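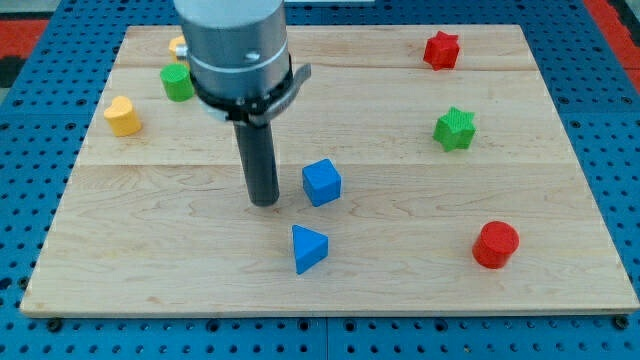

Equipment planning: second arm cell, Skerero workshop

October | Posted by the Equipment Desk, Rullamico

Search this site Go

The capital request for the second arm cell closes at the end of October, and the figures below replace those in the last issue. The largest change is in fixturing. The original request priced a machined work surface for each cell. The trial cell uses a maple board laid flat on the blue perforated table, with coloured blocks as the test parts, and we have budgeted the second cell the same way. The hole grid stays exposed on all four sides of the board, leaving room for clamps or a camera post if either is approved later.

The board and a spare come to $440 from Lacroix, cut to size. Test parts are a separate line. The shape set has to include cylinders, a cube, a prism and the star and heart forms, as a pick routine tuned on flat-sided parts tells us little about curved ones. Flarby has quoted $982 for five matched sets, delivered. Replacement sets can be drawn from operating funds and should not appear in the capital request.

End-of-arm tooling carries an allowance of $3,000. This covers the mounting collar, bracket, one straight rod tool and one alternate. It does not cover a tool changer. Sites wanting a changer should submit it as its own item, with expected changeovers per shift, and should check the added length against the working height over the table before asking for a quote.

Items still open:

- Freight on the table. Skerero has a dock but no forklift after 3 p.m., so a tailgate delivery may have to be priced.
- Guarding. The current quote excludes floor anchors.
- Electrical. The new circuit is being charged to the building budget, pending written confirmation.
- Service. Year one is included in the arm price. Later years need a line in the operating forecast.

Send revised quotes in Canadian dollars, before tax, with the supplier's validity period shown. Quotes that lapse before the end of the fiscal year will be returned for renewal.

Contact the Equipment Desk | © Rullamico | Back to top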